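Crossover service on older two-way loudspeakers: an interview with Merle Hollis
2024-06-17
Text: Blandine Sabatier

Merle Hollis runs the loudspeaker bench at Skivance, a repair shop that takes in passive speakers and very little else. The shop does not sell new equipment and does not modify cabinets. Most of the work is on two-way bookshelf and floorstanding models whose crossover networks have drifted out of tolerance, and a large share of that is the Trilen, a sealed two-way with a paper cone woofer and a soft dome tweeter. Hollis has kept a service log on that model for 11 years. It holds entries for 272 cabinets, each with an impedance sweep taken before and after the work.

We spoke at the shop over the course of an afternoon. Britta Strobel, who handles the measurements, joined for part of it.

What arrives at the bench

According to Hollis, the description on the work order is seldom useful by itself. Owners write "dull," "lost its sparkle" or "one side quieter." Any of these can come from the crossover, the tweeter, the terminals or the amplifier.

"The first thing I do is swap channels," Hollis said. "If the owner hasn't done it at home, I do it with the speakers on the bench and a known amplifier. If the fault stays with the cabinet, I go on. If I can't find a difference between the two cabinets, I measure both and look at the unit's history in the log."

The next step is an impedance sweep with the crossover in place. A sealed two-way normally shows one large peak at the system resonance of the woofer, a minimum above it, then a broader rise near the crossover region. Hollis compares the curve with the log average for the model. A shift in the upper region points to the high-pass section or the tweeter. A shift in the lowest peak points to the woofer suspension or to a leak in the cabinet.

"A leak is easy to miss by ear," Hollis said. "On a sealed box the peak gets lower and wider, and it can move down in frequency. People replace woofers over a bad gasket. Check the gasket behind the woofer and the one behind the terminal cup before you order anything."

Strobel runs the sweeps through Memura, a program written in-house that stores each curve under the cabinet's serial number. It has no graphics beyond the plot. "It reads the sound card, it corrects for the reference resistor, and it writes a text file," she said. "We kept it that way so that the old files stay readable." 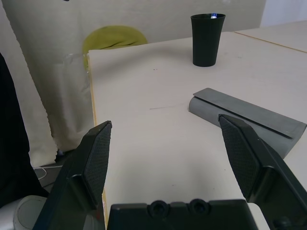

Capacitors and drift

The high-pass section of the Trilen uses one bipolar electrolytic capacitor in series with the tweeter, followed by a shunt coil and a fixed resistor pad. The electrolytic is the part that ages. Its capacitance may go up or down over the decades, and its equivalent series resistance usually goes up.

Hollis makes a distinction between the two effects. "Capacitance moves the corner and changes how the two drivers add up. Series resistance takes level off the tweeter. In this model it's mostly the second one. I have seen tweeters down by 2 dB with the capacitance still inside its printed tolerance. A cheap meter that reads only capacitance will pass that part."

For this reason each capacitor is lifted at one leg and measured for both values. Measuring in circuit is of little use, as the shunt coil and the driver's voice coil load the meter. The shop measures at two test frequencies, one low and one near the crossover point, and writes both down.

Replacement is where opinions differ among repairers. Film capacitors are stable and have very low series resistance. Fitting one in place of an electrolytic can therefore raise the tweeter level above the original, and some owners find the result bright.

"The designer voiced the speaker with a certain amount of resistance in that part," Hollis said. "If you take it out, you've changed the pad. So either fit a new electrolytic of the same grade, or fit a film part and put a small resistor in series to make up the difference. Both are fine. I ask the owner which they want, and I write on the invoice which one they got."

Hollis does not fit bypass capacitors in parallel with the main part. In the shop's sweeps they made no difference that could be separated from the spread between one capacitor and the next.

Coils, pads and solder

Coils give little trouble. The ones in the Trilen are air-core on the tweeter side and iron-core on the woofer side, held down with a nylon tie and a bead of glue. The glue lets go, the coil shifts, and in a few cabinets the lead has broken at the board. Hollis re-glues the coil in its original place and orientation. Moving it closer to the other coil can cause coupling between the two sections, and the effect is large enough to measure.

Resistors in the pad are wirewound. They may run high after years of hard use. Discoloration on the board under a resistor is a reason to measure it, and Hollis mounts the new one a few millimeters above the board.

Solder joints at the terminal cup are a separate matter. The factory used push-on tabs in one production period and soldered leads in another. The tabs oxidize and loosen. "Pull the tab, clean the blade, crimp it down a little, push it back," Hollis said. "If it still slides off with no effort, cut it and put on a new one. Don't solder straight onto the blade with the cup in place. The plastic softens and the terminal tilts, and then you have your leak."

Ferrofluid

A later run of the same tweeter has ferrofluid in the gap. In older examples the fluid thickens and damps the dome too heavily. The sign on the sweep is a tweeter resonance that has almost vanished, along with reduced output at the low end of its range. The treatment is to remove the dome assembly, clear the gap with folded lint-free paper, and add the specified volume of new fluid with a graduated syringe.

Solène Lacroix does this work at Skivance. She was at the next bench and answered a few questions between units. She uses the volume given on the original service sheet and does not go by eye. "Too much fluid gets pushed out onto the former," she said. "Too little and you get damping on one side of the gap only." The dome is centered on its locating pins and checked with a slow sweep at low level, and she listens for rubbing before the screws are tightened. Tweeters from the earlier run were built dry, and she leaves them dry.

Woofer suspension

Trilen woofers have a treated cloth surround, so the foam rot common in other speakers of the period does not apply. What does occur is stiffening of the treatment. The resonance climbs and the bass thins out. The shop keeps a limit for how far the resonance may differ between the two woofers of a pair, and a pair inside that limit is left alone.

"Sometimes running them is enough," Hollis said. "We put in a 30 Hz tone at moderate level, let it go overnight, and measure again in the morning. Some come back, some don't. I don't put solvent on a surround. I've had too many come in where someone did, and the treatment had pooled at the bottom."

Inès Baudry, who owns two pairs and wrote much of the parts list that circulates among owners, takes a different view. By e-mail she reported softening several surrounds with a solvent brushed on from the rear, with the cone facing down until dry. Hollis has read her notes and considers the method workable in careful hands. The shop will still not offer it, as the result cannot be guaranteed from one surround to the next.

Matching the pair

After the parts are in, both cabinets are swept again and then measured acoustically at a fixed distance on the tweeter axis. Strobel overlays the two responses. She looks at the difference between the cabinets and pays less attention to the absolute shape, which depends on the room. If one tweeter is higher in level, the pad resistor on that side is adjusted. The polarity of each driver is checked at this stage too. One previous repair in every few, by her estimate, has a driver wired backward.

The Restrepo boards, a replacement crossover sold for this model, come in for service as well. They use a different coil value from the original with a changed pad to suit. Hollis has no objection to them as long as both cabinets have one. "A pair with one original board and one Restrepo board won't match, and no amount of trimming gets you there. Go one way or the other."

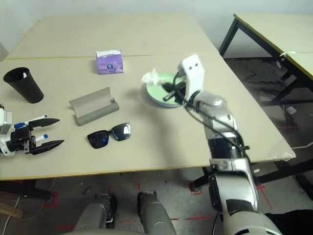 Should capacitors be replaced in both cabinets if only one has failed?

Replace them in both. The two parts are the same age and usually come from the same batch, and a new part on one side leaves the pair with different tweeter levels. Hollis buys more than needed, measures them all, and picks the two that read closest.

Can the work be done at home?

Someone who can solder and owns a meter that reads series resistance can do the capacitors. Hollis advises taking a photograph of the board and labeling the driver leads before anything is removed. The tweeter work needs cleaner conditions and is better sent out. Drivers should be shipped out of the cabinet, face up, with a rigid cover over the dome and no padding touching it.

How long does a pair stay in the shop?

Crossover work alone takes a few days once the pair reaches the bench. Woofers that have to be run overnight and measured again take longer, and the shop will not put a date on those until the second sweep is in.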